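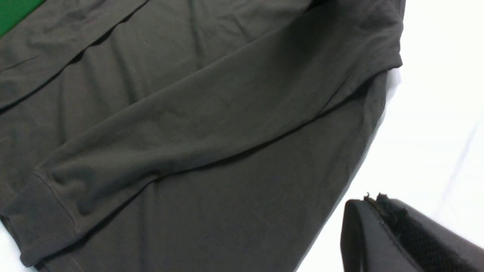
The Shirt Problem

How a student club in Tullby has spent a winter teaching one robot arm to fold laundry

By Jagadeesh Chettiar

The first thing you learn in the Ornusis club room is that you must not lean on the table. The arm is fixed to one side of it, the computer stands on the other side, and if somebody leans, the position of everything changes by a few millimeters and the last run has to be thrown away. There is tape on the floor to remind visitors. I stepped over it in my first minute and was asked, very politely, to step back.

Ornusis is the robotics club of the technical college in Tullby. In past years its members built the kind of machines most clubs build: line followers, a small rover, a thing that sorted bottle caps and was loved by everyone at the open day. In December they voted to do something slower. They would take one arm with a gripper and a small camera at its wrist, and they would try to make it fold a long-sleeved shirt. They called the project Jatach, a word which has no meaning in any language the members speak.

A shirt is a hard object for a robot. A box has corners, and the corners stay where they are. A dark knit shirt on a white table has edges too, but they move each time the cloth is touched, and a sleeve folded across the front is the same color as the front. From close up the camera gets mostly gray. What helps is small: the seam where the ribbed cuff begins, the shadow under the sleeve, the line where the body of the shirt ends and the white starts.

"We argued for two weeks about the cuff," said Szűcs, the second-year student who leads the vision group and who is called only by her family name, also by her teachers. "I wanted to find the cuff first and the rest after. The others wanted to find the outline of the whole shirt. Both ideas were wrong in the beginning, but mine was wrong faster, so we could repair it."

Her method is now the one they use. The program looks for the change in texture where the rib starts, then for the seam, and from these two it guesses the direction of the sleeve. Only after this does the gripper come down. When it works, the sleeve is lifted a little, carried over the body and laid diagonally. When it does not work, the gripper takes two layers together and the complete shirt travels across the table like a blanket pulled from a bed.

They have kept every attempt. On the day of my visit the counter on the wall screen showed 2588 recorded folds, good and bad, and the members want 3000 before they allow themselves to change the training again. Of the recorded ones, 847 were marked as clean by two people who had to agree with each other. If they did not agree, the fold was marked as bad. I watched one such discussion – it was over a wrinkle near the shoulder – and it took longer than the fold itself.

Much of the work is not programming. Somebody has to spread the shirt again after each run, and this must be done a little differently every time, or the arm learns only one shirt in one place. The members do it in turns, one hour each, with music. The first-year students complained that they got too many of these hours. There is now a list on the door, and the older ones are on it as well.

The gripper pads are another subject with strong opinions. A smooth finger slides on knit cloth and a sharp one pulls threads out. The club tried several surfaces over the winter and stayed with a black textured one, because it holds a single layer better than the others did. Between two sessions I saw a boy cutting a new piece with kitchen scissors, very slowly, his tongue between his teeth.

What do they want from all this? I asked each of them and received different answers. One would like to work with hospital linen after graduation. One needs the credit points. Szűcs wants to write her final paper on seams, and she has already a title for it, which she did not want to tell me. Their supervising teacher said she would be satisfied if they learned to keep a proper notebook. She showed me the early pages, where a whole evening was described with the words "did not work", and then the later ones, full of numbers and small drawings of sleeves.

The club will show Jatach to the other classes on 03/04/2019, in the main hall, with one shirt and no rehearsed starting position. A visitor may throw the shirt on the table as he likes, and a club member will spread it flat by hand before the arm begins. Getting it flat without help is the plan for next year – some members think it is a much bigger problem than the folding, and they have asked for a second table.

Near the end of my afternoon the arm placed a left sleeve quite well, and then waited. The second sleeve is a separate program and somebody must start it. Two students reached for the keyboard at the same moment, the table shook, and the run was written down as bad.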